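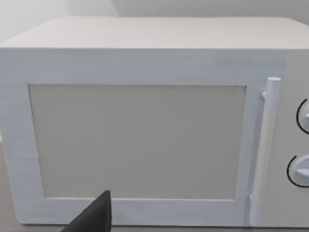 The Quiet Problem of Uneven Heat

Anyone who has reheated a plate of rice knows the result: a ring of scalding grains at the rim and a cold spot in the center. The usual advice is to stir and wait. The cause gets less attention, though it has been understood for decades and can be mapped with a sheet of damp thermal paper.

A household oven of this type runs at 2.45 gigahertz. At that frequency the wavelength in air is a little over 12 centimeters. The walls of the cavity are metal and reflect the energy back and forth, and the overlapping reflections set up standing waves, with regions of strong field and regions where the field is close to zero. Food sitting in a strong region heats quickly. Food a few centimeters away may barely warm.

Tane Rutherford has spent much of his working life on this pattern. He runs the thermal bench at Wiltgate, a small test laboratory that evaluates prepared meals for food companies. His job is to decide whether the time printed on a carton will bring the coldest point of the meal to a safe temperature in a kitchen he will never visit.

"The average temperature is of very little use to me," Rutherford says. "I need the minimum, and I need to know where it is."

The bench procedure is slow. A meal is held in a freezer until its core temperature is stable. It is heated for the stated time, removed, and probed on a fixed grid with a rack of fine thermocouples. The readings are logged, the meal is left to stand for 2 minutes, and a second set is taken. The cycle is repeated in ovens of different power ratings, with the cavity cooled between runs. A warm cavity and a warm power supply both shift the result, and a run started too early is thrown out.

Standing time is the part of the instructions that people most often skip. Microwaves penetrate most foods only to a depth of a few centimeters, and less where salt content is high. The middle of a thick portion is heated largely by conduction from the layers outside it. Conduction continues after the power stops. In one lasagna Rutherford tested in July, the coldest probe rose by 9 degrees Celsius during standing while the corners cooled. The target for the coldest point was 70 degrees, and without the standing period the meal would have failed.

Frozen food brings a further complication. Ice absorbs microwave energy poorly, and liquid water absorbs it well. Once a small area thaws, it takes up more energy than the ice next to it, heats faster, and pulls further ahead. Engineers call this thermal runaway. The defrost setting deals with it by cycling the power on and off so that heat can spread from the thawed areas during the pauses.

Package shape matters more than most buyers would guess. A rectangular tray concentrates energy at its corners, where the food is exposed on several sides. Round and oval trays reduce the effect. Ring-shaped trays remove the center altogether and perform best on the bench, but they stack badly and waste carton space, and few companies will pay for them.

Ngaio Hapeta designs trays for Zukside, a packaging firm that sends its prototypes to Wiltgate. Her current project, sold to manufacturers under the name Chala, is an oval tray with a raised floor in the middle. The rise makes the food thinner at the point that heats last. Earlier versions had a steeper rise, and sauces drained off it and left the pasta dry.

"We went through 5 floor heights," Hapeta says. "The best one for heating was the worst one to eat from."

Some makers have moved in another direction and changed the power source. A conventional oven uses a magnetron, which is cheap and durable but offers little control over frequency. Solid-state amplifiers can shift frequency and phase during a cycle, moving the strong regions through the food. They are in use in some commercial equipment. Cost has kept them out of most homes.

Until that changes, the turntable remains the standard remedy. It carries food through the pattern in a circle, which evens out the heating at a given radius and does nothing for the exact center. Placing a dish off center, toward the edge of the plate, makes better use of the rotation. Rutherford does this at home. He also stirs halfway through, covers the dish loosely, and leaves it alone for two minutes before he opens the lid.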